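Old office computers stripped for parts in Ternstead

May 16, 2025

The repair workshop in Ternstead has started on a batch of 590 desktop computers retired from offices in Gollholm. Working parts go into machines for local schools, and the rest is sorted for metal recycling.

Memory and processors are taken out first, then stored in trays by type. Power supplies are tested separately before anyone decides whether to keep them. 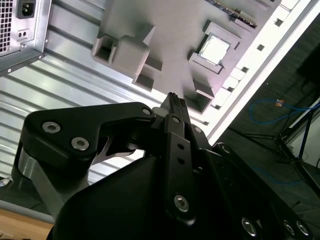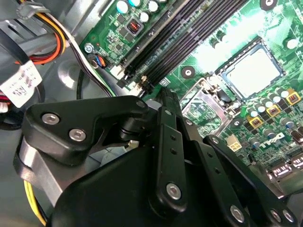

Inside the desktop cases: a power supply, first picture, and a Dell motherboard with empty memory slots, second picture.

"The cases are the easy part," said Souad Mansour, who runs the workshop. "Boards take longer – we check each one for damage before it goes on the shelf."

The workshop hopes to have 500 computers ready by November. Offices with old desktops to give away can bring them in on weekdays. Monitors and printers are not accepted.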